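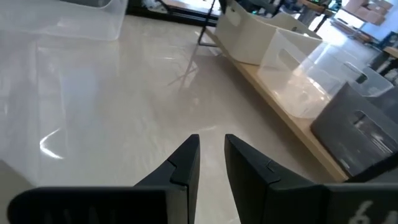 Planning a small robot bench: what to buy, and in what order

Posted 17/05/2023 by Agata Pagano

These notes are for anyone fitting out a small shop or packing room with one tabletop arm for sorting and moving parts. They cover the table, the bins, the fingers and the money. I run a two-bench packing room and have bought most of this equipment twice, so the order below is the order I would use now.

Start with the parts

Put every item you want the arm to pick up into one tray. Take out anything you handle less than once a day. What remains decides the gripper opening, the payload and the bin size, and those three decide most of the budget.

Weigh the heaviest item on a kitchen scale. Add the weight of the gripper and its fingers, because the payload printed on an arm's data sheet usually includes whatever is bolted to the end of it. A small arm that sounds strong enough can lose a good part of its allowance before it lifts anything.

Measure the widest item across the side the fingers will grip. Write down the narrowest one too. If one pair of fingers can't manage both, plan for a second pair and put it on the list now.

Set three budgets

I keep three separate lines and don't move money between them until the bench has run for a month.

Arm and gripper: 3000 dollars. At this level you are looking at used or entry-level arms. Ask the seller for the controller, the cables and the power supply in writing. Replacement cables for older arms can be slow to arrive.

Table, shelf and bins: 1000 dollars. This seems like a lot until you price a table that doesn't shake. Most of it goes to the table.

Spares and small items: 80 dollars to start, topped up every May. Finger pads, screws, cable ties, label tape, a spare fuse.

Installation is separate. If you need an electrician for a new outlet, get that quote before you order anything.

The table

Buy the heaviest table you can get through the door. Push on one corner with your hip. If the top keeps moving after you stop, the arm will do the same thing to it all day.

Choose a matte top. Glossy tops wipe down fast and look good in a showroom, but they reflect windows, lamps and bins, and a camera can read a reflection as an edge or an object. If you already own a glossy table, try a plain matte mat before you replace it. A cutting mat or a sheet of dull rubber is enough for a trial. Tape it at all four corners.

Leave one hand's width clear on every side of the arm's working area. Coffee goes on another table.

Windows

Daylight is the item people forget to budget for. A bench beside a big window may work well on a cloudy morning and fail after lunch. Before you fix the table in place, stand there early, at noon and late in the day and look at where the bright patches land.

Blinds cost less than a better camera. Buy blinds first. If you can turn the bench so the window is behind the camera, do that before you buy blinds. Then add one steady lamp with a diffuser and leave it on whenever the arm is running.

Bins and the shelf

Buy all the bins at one time, in one size, from one line. Mixed bins have different lips, different handle holes and different wall angles, and every difference is another position to teach.

Clear bins are good for people, who can see when one is getting low. They are harder for depth cameras, which can look straight through the wall. Frosted ones vary, so test one first. Solid white or gray is the safer choice inside the arm's reach. Keep clear bins for the storage rack, where only hands go.

Handle cutouts are useful for carrying, but small parts can fall through them if the bin is filled too high. Fill to just under the hole and mark the line with tape on the inside.

I tried bins from Pramex and from Fudmont. The Pramex ones had straighter sides and stacked better. The Fudmont ones were cheaper and scuffed sooner, which has made no difference to the work.

A raised shelf along one side of the table saves a lot of surface. A plain wooden plank will do if it is straight. Screw a thin strip along the back so the bins all stop at the same place, then push each one against the strip after every refill. Check the height before drilling: the arm has to clear the bin's rim while holding the tallest part, with room to spare.

Fingers and pads

Two-finger grippers handle most bench work. Wedge-shaped tips get into bins and between parts better than square ones. Wide flat tips hold boxes better.

Look for fingers with replaceable pads. When only the pad wears, you change only the pad. Order two spare sets with the gripper, not later, and write the part number inside the cabinet door. Ours came from Prondbridge and the code on the packet is 1234, which is easy to remember and still got ordered wrong the first time.

Dark fingers over a pale table are easy for a camera to tell apart. If your table is dark, ask about light ones.

Clean the pads with a damp cloth at the end of the shift. Don't use oil or furniture spray anywhere near them.

Storage near the bench

Flattened cardboard goes out of the room. Full boxes waiting to be unpacked go on their own table, well outside the arm's reach and outside the walkway. Put a rack for spare tools where you can get to it without leaning across the bench.

Before you order

Draw the bench on paper to scale. Mark the arm's reach with a compass. Place each bin inside the circle and leave out any that don't fit.

Ask the seller these things and keep the replies:

Does the price include the gripper?
Which cables come with it?
How long is the warranty on the gripper, as opposed to the arm?
Can one finger be bought separately?
Who answers the phone if it stops?

We bought our arm through Rezaei, mainly on the strength of the last question. Their quote wasn't the lowest. The emergency stop was listed as an extra on two of the other quotes, so check for that line as well.

Lead times change. Order the table and shelf first and get them level, then the bins, then the arm. An arm in a crate takes up a lot of floor while you wait for a table.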